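Sugar refill task: grip the edge or the middle of the bag?

Posted by tverv, 2025-06-13 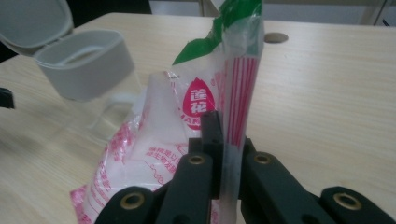 Sugar bag in the gripper, with the flip-top tub behind it.

Our student project is teaching an arm to do kitchen jobs, and we collect the demonstrations with a hand-held gripper. The job now is refilling the tub from the bag. I say hold the bag by its edge. Two of the others want the middle. Any views before we record the full set?
Thodoris Ververidis, Molia group

papadakis_lab
Middle. We did rice in February and the edge grip let the bag swing every time we tilted it. The arm copied the swing and missed the tub.

tunix
Disagree. Squeeze a soft bag in the middle and the contents go wherever they like. Edge is fine if you tilt slowly — ours took 18 demos before it looked steady.

papadakis_lab
How heavy was your bag, though? With a small one anything works.

tunix
Half full. Fair point, I haven't tried a full one.

Torkach
Whichever you pick, make everyone do the same. We had 4 people recording and each had their own way of holding things. Half the set went in the bin.
Also, the tub looks blurred in your picture. Check your exposure if the video is like that too.

tverv
Will check. The lights in our room are poor in the afternoon. On the grip, could I do both and label them?

Torkach
You could, but you'd need twice the demos. How long have you got?

tverv
Three weeks, and the arm is shared with the second years.

papadakis_lab
Then pick one. I still say middle, but record a few of each first and see which spills less.

tverv
OK, ten of each tomorrow, same bag, same person. I'll post the numbers here.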